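Notebook – folding cell, bench 2
August

Continuing from the previous page, which stops halfway because I had to go and hit the stop.

What happened

Left wrist cable snagged during the second fold on the shirt task. The arm was coming back across after releasing the hem, the outer cable loop caught on the corner of the gripper bracket on the other arm, and the controller kept pulling. It did not trip on torque. It should have. Saranya was at the keyboard, I was at the side of the bench with the next shirt in my hand, and we both heard the click when the connector let go. I pressed the stop after that, so the stop did nothing useful except keep the arm from wandering once it lost wrist feedback.

No one hurt. No one inside the tape on the floor either, but I was closer than I should have been, and I will come back to that.

Time was 2:40 pm by the log. The run had been going since after lunch with one pause to swap the shirt.

Damage

Connector shell on the left wrist cracked along one side. Pins look fine under the magnifier. Cable jacket has a flat spot a thumb's width back from the strain relief, and the colour has gone pale there, so I am treating the whole cable as scrap even though it passes continuity. It passes lying straight on the bench. When I bend it at the flat spot one pair drops out and comes back. Tagged it and put it in the quarantine tub with the two from Pavau.

Sensor board on that gripper rebooted by itself when power came back and reads normally with nothing in the fingers. Nithin thinks the offset has shifted a little. I could not see it in the plots but he has looked at more of these than I have, so it gets recalibrated anyway.

Shirt is fine. Small pull in the stitching at the hem, and that could have been there before.

What the log says

Wrist torque rises steadily over 300 ms, sits flat for a moment, then falls off a cliff when the connector goes. The flat part is the trip threshold. It reached the threshold and stayed there, and the trip never fired.

Nithin found it in the afternoon. The trip needs the torque to be above the limit for a set number of samples in a row, and the filter in front of it clips the reading at the limit. Above never happens. Equal happens all day. This went in with the Kelon driver update when we moved the filtering out of the arm and into our own code. Before that the clipping was done after the check, so the trip worked. I went back through the older logs and there is a proper trip in one of the towel runs, from before the update. None since.

So we have been running both arms without a working torque trip since the update went in. Position limits, speed limits and the stop button were all still good. I tested all three before going home. But anyone who has been relying on the arm to give up when it meets something solid should know that it would not have.

I have told Padmavathi, because the Naidu bench uses the same driver and the same filter. She had them powered down within a few minutes and found the same fault in their copy. Draltmont is on the old version and is not affected. Hubert checked that himself and sent me the file, which I have saved next to this entry.

Why the cable was there at all

This part is on us. The loops at the wrists are long so that the joint can reach the full range without pulling tight. When Anitha laid them out we were doing single-arm work and it didn't matter where the slack went. With both arms over the same shirt the slack has to go somewhere, and for most of the folding motions it goes inward, into the gap between the arms. On the second fold the grippers pass closer to each other than in any other part of the task.

We had one near thing before this. In my notes from earlier in the month I wrote "cable brushed bracket, no effect, watch it". I watched it, in the sense that I looked at it a few times. I did not move the cable or write it up on the board. Should have done both.

The other thing that has changed is the speed. We put the transfer motion up from 100 to 200 mm a second so that we could get through more shirts in a session. The loop swings wider at 200. I ran the left arm alone at both speeds with a strip of masking tape on the loop and watched it against a ruler clamped to the bench. At the lower speed the tape stays short of where the other bracket would be. At the higher speed it goes past.

Where I was standing

Reaching in with the next shirt while the arms were still moving saves a few seconds per cycle. Everyone on this bench has picked up the habit, me included. With the trip not working there was nothing between my hand and the gripper apart from me paying attention. If the cable had wrapped instead of letting go, the arm would have kept pulling toward my side.

Anitha asked whether the written procedure allows it. I looked. It says "load garment with arms at rest". It has said that from the start. So there is nothing to rewrite there, we just have to do it.

Fixes so far

Trip check moved ahead of the clip. Nithin made the change and Saranya reviewed it. Tested with a spring scale hooked on the wrist of each arm in turn, arm moving slowly, pulling by hand until it tripped. Five pulls per arm, five trips per arm. Repeated with the limit set lower to make sure the number in the config is the number being used. It is.

Added a start-up test that feeds a false high reading through the whole chain and refuses to enable the arms if the trip does not fire. Saranya wanted this to run every time and not just on a cold start. Agreed, it only takes a moment.

New cable on the left wrist from the spares drawer. That was the last one. Order put in for more.

Transfer speed back to 100 until the routing is sorted out properly.

Both wrist loops shortened a little by pulling slack back through the upper clamps. Checked full range by hand with the power off, then under power at crawl. The right one is snug at the far end of the roll joint but not tight. I would not take any more out of it.

Back to running

Restarted with the same green shirt and the same fold order. Saranya on the keyboard with her hand on the stop, me behind the floor tape, Anitha calling out the cable position as the grippers came together. We went one move at a time, with a hold after each, so there was time to look at the loops from the side before letting it go on.

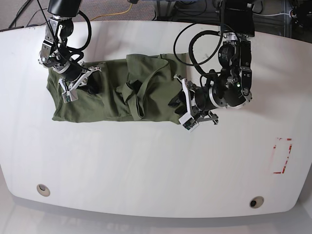 Results after restart

Full fold completed at the lower speed, then four more. No contact between either cable and the opposite arm on any of them. Closest approach was on the second fold again, as expected. Anitha put it at two fingers of clearance, measured with her fingers after we had held the arms and powered down.

Fold quality was worse than in the morning. The sleeve did not lie flat on two of the five, and the left side bunched up where the gripper pressed down. I don't think this has anything to do with the fault. The shirt had been handled a lot by then and the recalibrated board is closing a bit harder than before. Nithin will look at the grip force tomorrow. It's a separate job and I don't want it mixed in with this one.

One nuisance stop on the third fold. The trip fired on the right arm when the fingers pushed into the table. That is a real contact and the trip was right to fire. It means we have been pressing on the table harder than we thought, probably for weeks, and the clipped reading was hiding it. Raised the approach height by a small amount and it did not come back. I'd like to go through the older recordings and see how many of them have that flat top on the torque plot at touch-down. I expect a good number.

Still open

Proper cable routing. Hubert says Draltmont run theirs up the outside of the forearm, with a clip at the elbow and only a short free length at the wrist. He is sending the drawing for the clip. We can print it here. Anitha is worried about the bend at the elbow over time and I think she is right to be, so we will do one arm first and leave the other as it is for comparison.

Collision check between cables and the opposite arm. The planner knows about the arms and the table and nothing else. Nithin suggests a fat cylinder around each wrist to stand in for the loop. Crude, and it will rule out some poses we use, but it is an afternoon's work. Trying that before anything cleverer.

Older recordings. Anything captured between the driver update and today had no working trip and has clipped torque values. The positions are good. The torque channel should not be used for anything. Saranya is adding a note to the folder and I've asked her to put it in the file names as well – people don't open the note.

Gripper bracket corner. It's a square corner and it is what the cable caught on. File it round next time the gripper is off. Same on the other side.

Kelon. Wrote to them about the driver. Not their bug, the order of the filter and the check is ours, but their update notes say the filtering "may be moved to the host with no change in behaviour" and I think that sentence wants a warning beside it. No reply yet.

Near misses. From now on a brush or a snag goes on the board the same day, whether or not anything stopped. Padmavathi is doing the same at the Naidu bench and we'll swap lists at the end of the month.

Left at the end of the day

Arms parked and powered off, stop button in. Key is in the drawer. Speed is set to 100 in the config, and the old value is commented out beside it with a line saying not to put it back without talking to me or Nithin. Quarantine tub is under the bench, please leave the tags on. Next shirt run is not to start until the start-up test has passed on both arms and whoever is on the keyboard has seen it pass on the screen.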